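In Praise of the Slow Old Wagon

Every so often somebody at a gas station looks over my car, a long tan wagon with a dent in the back door, and asks me when I'm going to treat myself to something newer. They mean it kindly. I usually say "one of these days" and go back to squeegeeing bugs off the windshield. But I've been turning the question over for a good while now, and I think I owe it a proper answer, even if the fellow who asked it last is long gone down the highway.

My wagon is a Karnix, which will mean nothing to most of you. They were never sold in big numbers and the dealer in Tusstead closed up years ago (it's a mattress store now, and I still feel a little pang going by). Mine has the small engine, which makes 102 horsepower on a good day, and I doubt it has had a good day in a while. Getting up to speed on the ramp by the fairgrounds takes planning and a certain amount of faith. I have been passed by school buses. I have been passed, once, by a man towing a boat – and he waved.

And yet I get out of it at the end of a long drive feeling better than I did when I got in. I can't say that about many of the new cars I've borrowed or rented, and some of those cost as much as my first house.

Last May I had a rental for a two-week trip up the coast, a Quintana with every option a person could tick. It was quick and quiet and I'm sure it was very safe. It also beeped at me when I drifted near a line, beeped when I opened the door, beeped when I looked too long at a pelican. To turn the fan down I had to find a picture of a fan on a screen, press it, and then slide my finger along a bar while doing 50 on a road with a cliff on one side. In my wagon the fan is a knob. It clicks. I could work it wearing oven mitts.

I know how this sounds. My father talked the same way about fuel injection, and he was wrong about fuel injection. New cars start on cold mornings, they don't rust through in six winters, and people walk away from wrecks that would have killed them when I was young. I wouldn't put a new driver in my wagon, and when my own kids were learning I found them the safest thing we could afford. If you have a long commute in heavy traffic, or a baby in the back, please go and buy the car with all the airbags and don't give my opinions another thought.

What I'm grumbling about is something smaller, I suppose. Somewhere along the way the people who sell cars decided that an ordinary driver wants more of everything: more power, more screen, more wheel, less window. The new Veno my neighbor brought home has wheels so large and tires so thin that it thumps over the railroad tracks like a dropped toolbox. Mine has modest little wheels with tall, squashy tires, and it sort of wades across. The seats are soft in a way that seems to have gone out of fashion. The windows are enormous. I can see the corners of my own hood, which makes parking a pleasure, or at least not a matter for prayer.

There's also the business of driving a slow car, which I've come to enjoy for its own sake. You use all of it. Sixteen years I've had this one and I still like picking the right gear for the hill past the feed store, and carrying just enough speed through the bend so I don't have to pick another. In the Quintana I barely touched the pedal and the hill was gone. Wonderful, I guess! But I'd been looking forward to the hill.

I do wish somebody would build a plain new one, with today's brakes and today's crash protection and a fan knob. Big windows, cloth seats, a flat place in the back for the dog. I'd even put up with one or two beeps.

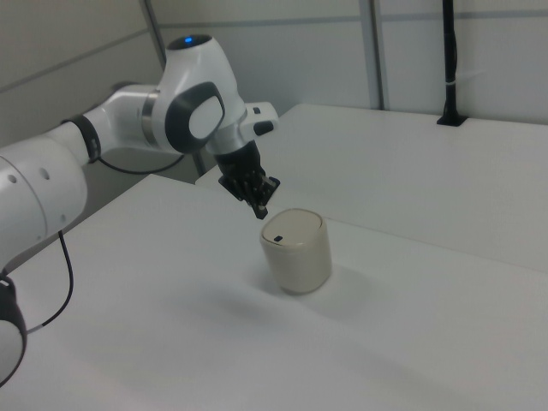
Maybe I'd be the only customer, though I don't quite believe it. When I park the wagon outside the diner on a Sunday there's generally someone who wants to talk about it, and it's hardly ever about how fast it goes. They want to tell me about the one their aunt had, or the time they slept in the back of theirs at the lake. I've ended up with cold eggs more than once that way. So, to the gentleman at the gas station: thank you for asking, and no, I don't believe I will, at least not while I can still get brake pads for it.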